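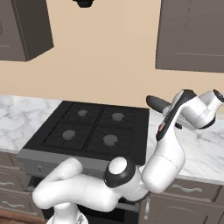 The kitchen scene in the simulator, with the arm up over the counter by the stove.

4 Sep 2018

I spent most of the past two weeks on the motion planner and very little of it on planning. Most of the work went into collision shapes, start states and one bad default in a config file. I'm writing it down while I still remember the order things happened in.

The task is simple to state. The hand starts up high near the wall, gripper empty, and has to come down to a point over the front left burner without touching the stove, the counter or the upper cabinets. No grasping yet. Fliron, our planning wrapper, takes the scene, a start pose and a goal pose and returns a joint path. Then the controller plays it back.

When I first ran it, the planner refused to start. It said the arm was already in collision. I looked at the rendered view and the hand was clearly in free space, so I assumed the checker was broken and lost a morning to reading its source. The checker was fine. The rendered kitchen and the collision kitchen are two separate sets of shapes, and the collision version of the stove was a single box that took in the cooktop, the oven body and a good bit of air above the burners. Whoever exported it had wrapped one box around everything, including a pot that isn't in the scene any more.

Ffion Skyrme had seen the same thing on the Temstead scenes back in March and told me to turn on the collision overlay before doing anything else. I should have done that first. With the overlay on it takes a few seconds to see the problem.

I replaced the one box with 3: the oven body, the cooktop slab, and a thin plate at the height of the grates. I thought about modeling the grates properly, rib by rib, and decided against it. The planner doesn't need to put a finger between the ribs, and every extra shape gets checked thousands of times per query. If we ever try to pick something up off a burner I may regret this.

After that I got paths, but they were ugly. The arm would fold its elbow down toward the stove front, swing the wrist out over the right counter, then come back. Valid, no collisions, and nothing you would want to watch a real arm do. The El Ouafi sampler picks joint values evenly across the full range, so it has no reason to prefer small motions. I added a cost on joint travel with extra weight on the first 3 joints, which move the most mass, and gave the smoother a longer budget.

That helped with the swinging. It did not help with the elbow, which still went very near the stove front on some runs. Here the trouble was the padding. The config file set clearance to zero for the arm links and a sensible value for the gripper only. I assume somebody was debugging and forgot to put it back (it may have been me, the history isn't clear). I set the same padding on every link and the elbow stayed out where it belongs.

To check all this I wrote a small script that runs 100 queries with slightly different start poses and saves the path, the planning time and the smallest distance to any obstacle. It also saves the random seed. I didn't save the seed in the first version, and when I got a strange path I had no way to get it back. If you write one of these, save the seed.

With the new shapes and padding, 2 of the queries still fail. Both start with the hand close to the right upper cabinet and the wrist near its joint limit. Ynyr Ellis thinks the goal is reachable from there but only by way of a different arm configuration, so the planner would have to unwind the wrist first, and it runs out of time. His suggestion is to hand it several joint solutions for the same goal pose and let it take whichever one connects. I have that half written.

The other thing on my list is the controller. It follows the path by position only and slows down at every waypoint, so a smooth path comes out looking like a series of small stops. Time parameterization would fix it. Jostlow already has a module for that, but it expects velocity limits in a format we don't write, so somebody has to do the conversion — probably me, next week.

I've checked in the new stove shapes and the script. If you pull the scene, delete your cached collision files first, or you will keep loading the old box.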